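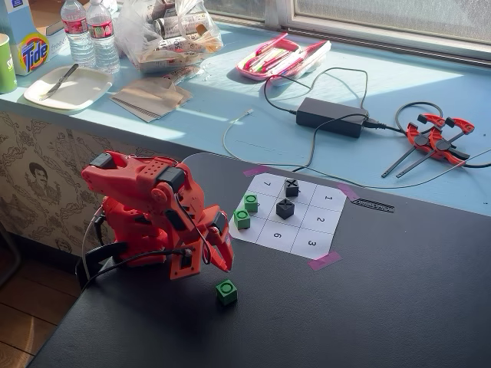
Grutari releases Storico, a tic-tac-toe set with numbered squares and chunky cube pieces

FOR IMMEDIATE RELEASE
November 25, 2008

We use cookies to remember your settings. By staying on this page you accept them. OK / More

Grutari, the small tabletop games maker, today put its Storico set on sale through its own store and through Rakine shops. Tic-tac-toe, the one everybody knows — but with cubes in place of pencil marks, and numbers printed on the squares of the sheet.

The pieces are cubes. Green for O, black for X, with the ring or the cross raised on the top face so you can find it with a fingertip. Big enough for small hands and for stiff ones. No pencil, no eraser, no arguing over whether that was an O or a 6.

The grid is plain paper. White sheet, thin black lines, nine squares. Tape it down at the corners with masking tape (pink looks nice on a dark table, any color works) and it stays put for an afternoon of games. Spill juice on it, throw it out, get another from the pad. Each box holds a pad of 100 sheets.

Why numbers? So people can call their moves. "Green to 3." "Black to 7." Handy when one player can't reach the table, or when a whole class is playing against the teacher. It also lets you write a game down and play it again later, which our testers did a lot more than we expected.

"We started with a board that had a wooden rim and a lid and a drawer, and it was too much," said Gerrit Van Leeuwen, who designed the set. "Kids wanted the cubes. They'd take the cubes out and leave the board on the floor. So we kept the cubes and went to paper."

Testing ran through November at 6 after-school clubs, with 123 children and a fair number of grandparents. Biggest change to come out of it: the raised marks got taller. The first batch was too flat and people kept turning the cubes over to check them.

"I've had the same set on my desk for weeks and it gets played on every single day," said Marloes Cuypers, sales manager at Grutari. "People walk past, move one cube, and walk off. Somebody comes back after lunch and answers. Some of those games take until the evening."

The box also has a short rules booklet with extra games. One is played by number only, with your back to the table. Another is called Lūse, where every player gets three cubes and has to slide them once they are all down. It's harder then it sounds.

Storico is for two players, ages 4 and up. Teams work too. Refill pads are sold seperately. Schools and clubs ordering up to 80 sets can ask for the group price, contact the sales desk for details.

Review copies on request — please say wether you want the booklet in English or Dutch.

Press contact: Marloes Cuypers, Grutari sales desk

###

Comments (4)

tessel_b
Does the pad fit in the box with the cubes or is it loose on the side? Asking for travel.

Grutari sales desk
Fits inside, under the cubes.

old_norbert
Tried calling the moves with my grandson on the phone, both of us with a sheet in front of us. He won. Going to have a go at the sliding one next.

mrs.p.grade2
Would love the numbers bigger for the back row. Otherwise yes please, sending an email about the group price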